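Carpet Storage Room Checklist, Marinho Rug House
Upper floor, hand-knotted stock, December
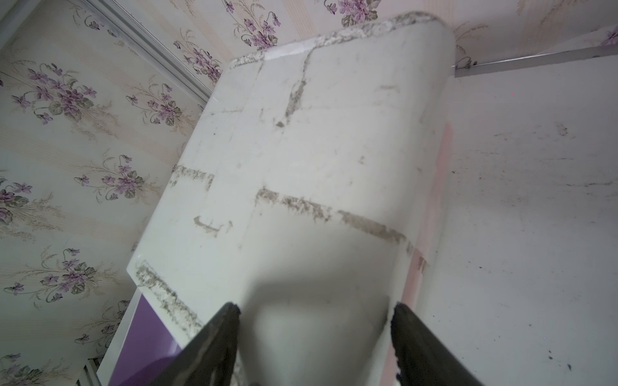
Check every line before the room is locked for the winter. Write comments in plain words.

1. Aisles clear from door to back wall
OK. Two runners from the Vernivari lot moved back to the rack.

2. Rolls stored flat, off the floor
OK except bay 2. One wool roll was standing on end. Laid down and retagged.

3. Rack load within posted limit
OK. Bay 4 reads 463 kg. Do not add the large Isfahan pieces here.

4. Humidity
Reading 48 percent at 9 a.m. Acceptable. Check again after the heating goes on.

5. Moths and larvae
None found in the traps. Fringes of the older Kashan rugs brushed out and looked over. Replace traps next month.

6. Silk pieces wrapped in cotton, no plastic
Not done. Three silk rugs from Drilside are still in shipping film. Unwrap and air before storing.

7. Lights and wiring
OK. Lamp over the repair bench flickers. Electrician asked to look at it.

8. Fire extinguishers
Both in place, tags current.

9. Stock tags match the book
Book shows 2,456 pieces. Tags missing on a few small prayer rugs, shelf C. Open.

10. Ladder and hand truck
Ladder OK. Hand truck has a loose wheel, do not use until fixed.

Items 6, 9 and 10 to be rechecked before the Sinosen delivery.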